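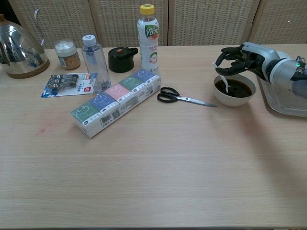 A long table with a bit of everything on it: kettle, tissues, hair clips, and a bowl with a spoon in it.

The Table Where Everything Lands
2021-04-29

My table is supposed to be for eating. I bought it in February from Westex, a secondhand furniture place out past the rail yard, after measuring my front room 3 times and still getting it wrong by an inch. I had big plans for it (a bowl of lemons, maybe a nice runner!). What I've got instead is a long stretch of wood grain where every small thing in the apartment comes to rest.

You probably have one of these too. It might be a counter, or the top of a dryer, but there's a flat place in your home where the kettle ends up next to the hair clips and stays there until company comes.

For years I read articles telling me to clear it. One plate, one candle, done. I tried that for a week and spent the whole time walking back and forth to the bedroom closet for tissues. So this spring I quit fighting and started asking a different question: what does this table want to be?

The kettle stays out, no argument. Mine's a gooseneck from Zuccaro and I use it all day long, mostly for tea, sometimes for instant soup when I'm on a deadline. I'd put any kettle at one end of the table and keep the small jars right beside it. If you have to cross the room for whatever goes in your cup, the jar will migrate anyway, so you may as well pick its spot yourself.

Bottles are my weakness. I finish the water, set the bottle down, and suddenly it's furniture. My rule now is that an empty one leaves the table when I do, and a drink I haven't finished goes at the back where my elbow can't find it. Loose lids get a drawer. I used to own 12 of them with no partners, and I'm a little ashamed of how long that went on.

Tissues I've changed my mind about completely. I used to buy the big square box and hide it behind a plant. These days I get the pocket kind in a long multipack, and the ones with smiling faces on the ends make me happy every single time — I'm not too proud to say it. One pack for the coat, one for the bag, and the rest lie there looking cheerful.

Hair clips should stay on their card. Tip them into a pretty dish and you'll be finding them in the couch until fall. Leave them on the card and you can see when you're running low.

I did give in and order a tray, the Lirora one with the raised rim, and I like it a lot for keys and mail. I sent back a countertop organizer from Skilley because it had so many little compartments that I forgot what I'd put in them.

The one thing I'm strict about is space for a bowl. I keep a clear patch near the front, big enough for a bowl and a spoon and both my forearms, and I guard it like a parking spot. Mail doesn't get to sit there, even for a minute. The lemons are still on my list.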